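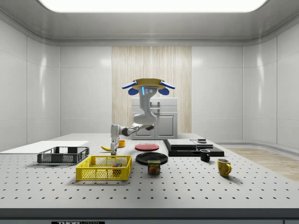 4. Setting up the table task in the simulator

Read section 3 first if you have not installed Linside. These steps assume it opens and that you can log in with the club account.

The simulated table is a clean place to practice. It is cleaner than the one in our shop, and a program that works here has earned you a turn on the real arm and nothing more. Keep that in mind before you tell the team you are finished.

4.1 Load the scene

1. Open Linside and choose the scene named Tsai. Do not pick "Tsai old". The grasp settings in it are wrong and we have not been able to delete it.

2. Type 3231 in the seed box. Everybody on the team uses this seed for the first week so that results can be compared.

3. Wait for the objects to settle. If the Spam can is lying on its side, reload.

4. Check that the gripper points straight down, over the gap between the banana and the orange bowl. If it is anywhere else, press Home and look again.

Note: The Home button reports success even when the arm has stopped short. Trust what you see on the screen over the green check mark.

4.2 First pick: the banana

5. Set the speed slider to 9. The default is much higher and the software calls it "recommended". Recommended by whom, the help page does not say.

6. Open the gripper all the way and move it left until it is over the middle of the banana.

7. Lower it in small moves. Stop before the fingers meet the tabletop.

8. Close, lift, and carry the banana to the red plate. The red plate is the one farther back. Putting it on the black plate counts as a miss.

Caution: In simulation the fingers can push into the tabletop with no damage. On the real arm that move bends a finger. Arūnas Sakalauskas keeps the spares and will want to see your log before he hands one over.

4.3 Second pick: the cube

9. Move over the yellow basket and line up with the cube, near the right end. Come straight down. A slanted approach catches the basket wall.

10. Lift clear of the basket and place the cube in the gray crate.

11. Run the whole sequence nine times without changing the code. Save every run, including the bad ones.

Note: Linside prints a "confidence score" after each run. Leave it out of your report. Jui-lin Fu tried to find out how it is worked out and got three different answers from the manual.

4.4 Before you ask for time on the real arm

12. Change the seed to any other number and repeat step 11. Programs that only work with the first seed have memorized where things are.

13. Send both sets of logs to Rocío Bedoya by 5 on Tuesday. Late logs wait for the next session.

14. Write down what failed, in plain words. "Simulator glitch" is not accepted unless you can make it happen again while someone else watches.

Mugs are covered in section 6. Leave them alone until then, handles included.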